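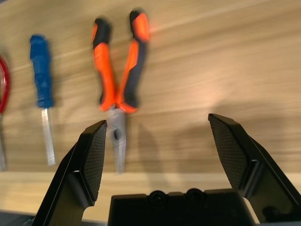

A commenter under my last post asked why anyone would need more than one screwdriver and a pair of pliers in an apartment, when a decent all-in-one tool kit costs less than dinner out. Fair question. I've bought the all-in-one kit. Twice. So this is going to be a thread.

The first was the Arnico home set. The box says 800 pieces. I'd like to talk about the word "pieces."

Every bit is a piece. Every picture hook is a piece. Each little wall anchor is a piece and, as far as I can tell, so is the bag the anchors come in. Take out everything I'd call hardware and you're left with a hammer, a tape measure, a bendy level and a handle that takes bits.

The handle is where I lost patience. A swap-bit driver sounds great until you're tightening a hinge screw at the back of a cabinet and the bit stays in the screw when you pull away. Then you go get the pliers to get the bit out. Were there pliers in the set? There were. They didn't close all the way.

So now it's plain stuff. A screwdriver with one shaft that stays attached to its handle. Needle-nose pliers. Scissors that live with the tools and don't go back to the kitchen, no matter who asks.

Someone's going to tell me about the Mirora drawer system, so let me get there first. Mirora sells foam inserts with cutouts in the shape of each tool. You lay the tool in its own outline and feel like a surgeon.

Looks terrific. Now buy a different pair of pliers. The cutout is for the old pair. You can order a new insert, and guess who sells it.

I tried it for a winter. By February I had tools sitting on top of the foam, because pushing them down into it and prying them back out took two hands and a fingernail.

My current system is a shallow drawer with nothing in it but tools, lying side by side, handles all at the same end. When I'm working they come out onto the table the same way. I know how that sounds. It's not a system anyone can charge for, which may be why I've never seen it in an ad.

On handle colors. I used to think bright grips were marketing. Still mostly do. But I dropped black-handled pliers behind a radiator once and they were there for a long time, so orange gets a grudging pass from me.

What does not get a pass: "ergonomic." Every grip in the store is ergonomic. The ones that hurt my hand were ergonomic. If there's a test for this I'd love to read it.

Same with "professional grade." Which profession? The kit I'm thinking of had a drawing of a house on the lid.

A reply just came in saying I'm being unfair and that the cheap sets are fine for hanging a shelf. OK, yes. If you're hanging one shelf, buy the cheap set, hang the shelf, be happy. My problem is with the people who say it'll cover you for life. My second kit lasted 3 shelves and a towel bar.

The second kit was the Nasbridge, by the way. Nicer case. The latch on the nicer case went before any of the tools did, so I've been using it as a paint tray.

Price check, as of 16 July 2026, at the hardware store closest to me: a plain screwdriver and basic needle-nose pliers, both bought loose off the rack, come to 20 dollars and change. The big boxed set next to them was more than that and had a sticker over the old price. I peeled it. The old price was the same price.

I'm also suspicious of lists titled "tools every home needs." I read one that had a stud finder, a laser level and an oscillating cutter on it. Every home? I've lived in four places and wanted a laser level for one afternoon.

The same list said to keep everything on a pegboard, and linked to a Saarinen one. Pegboards are fine if you've got a garage. In a one-bedroom you're hanging a saw where you eat.

Things I was wrong about, to be fair to the other side: I said a magnetic strip would be useless and it's pretty good for small drivers. I said nobody needs two sizes of Phillips. Wrong, I chewed up the screws on a smoke alarm finding that out.

Still not convinced by: ratcheting anything under ten bucks, pliers with a built-in bottle opener, scissors sold as "shop scissors" that look a whole lot like scissors.

To the original commenter: one screwdriver and one pair of pliers will get you a long way. We don't disagree as much as you think. I just want them to be a real screwdriver and real pliers, and I don't want 600 drywall anchors riding along with them.

Muting this for the night. If you work for a foam company, please don't email me again.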